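Textile collection scheme extended to knitwear and bed linen

2018-09-08

The kerbside textile collection run by Zimstead will accept heavy knitwear and bed linen from the start of the next collection round. Both categories were left out when the scheme opened in July, as the sorting line at Cuden had no means of grading thick or oversized items. A second grading table has now been fitted and the restriction is lifted.

Figures released by the operator show that 717 households registered in the first round and 426 of them put out at least one bag. Contamination, meaning items that were damp, soiled or not textile at all, led to 146 bags being turned away at the depot. The operator had planned for a lower figure and has reworded the instructions printed on the bags. 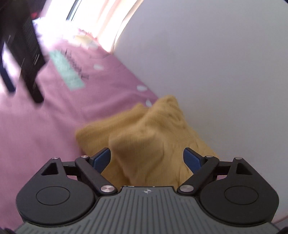

Knitwear is graded by yarn and by construction. Fibre content is read from the sewn-in label where one survives; where it does not, the item is tested by hand-held scanner, which gives a result for most single-fibre yarns and a less certain one for blends. Colour is recorded at the same stage, as yarn pulled for respinning is not dyed again and a strong shade such as mustard yellow has to be kept apart from the neutrals. Items with felting across the body go directly to shredding.

Garments fit to be worn again are separated before any of this takes place. They are checked for holes at the elbow and underarm, for stretched cuffs and for missing buttons – the last of these does not rule a garment out. Residents are asked to fasten cardigans before bagging them and to tie loose belts to the garment they belong with.

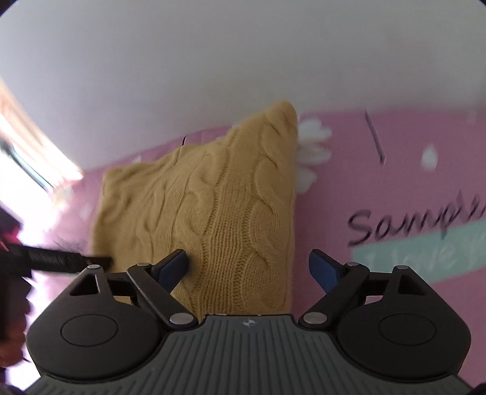

The operator expects wearable items to make up the smaller share by weight. Coats, shoes and handbags remain outside the scheme and should be taken to the existing banks, which will be emptied on the present timetable.

Cable knits present a separate difficulty. The crossed columns hold more yarn for a given area than plain knitting, and the cloth is slower to dry if it has been left out in rain. A bag containing one wet garment of this type will usually be rejected whole. Bags should therefore be put out on the morning of collection and tied at the neck.

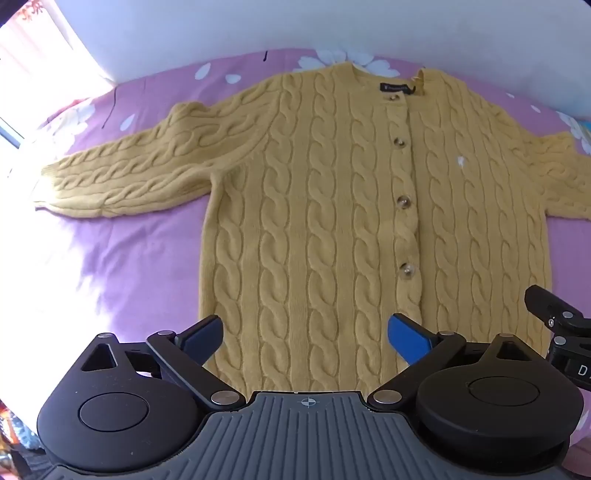 A cable-knit cardigan laid flat. Heavy knits will be accepted from the next round.

Bed linen will be taken in any size, including single pillowcases. Fitted sheets may be left with their elastic in place, which is cut away at Cuden. Duvets, pillows and mattress toppers are still excluded; their fillings cannot be separated on the present line, and a trial by the processor, Fu, ended without a usable result.

Printed sheets are accepted on the same terms as plain ones. Pigment prints sit on the surface of the cloth and can affect the shredded fibre, so printed and plain linen will be baled separately. The printed bales go to Comora for use as padding and insulation felt. Plain cotton is held back for wiping cloths, for which demand is steadier.

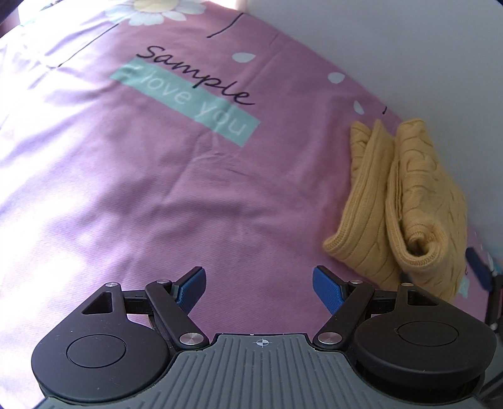
Printed bed linen, here with a daisy and script lettering, will be baled apart from plain.

The second grading table is rated at over 1000 items a shift. Registered households will receive the revised bags by post and need take no further action. Old bags remain valid until the supply runs out, provided the new list of accepted items is followed. Households not yet registered can join at any point in the round, with the first collection made on the next scheduled visit to their street.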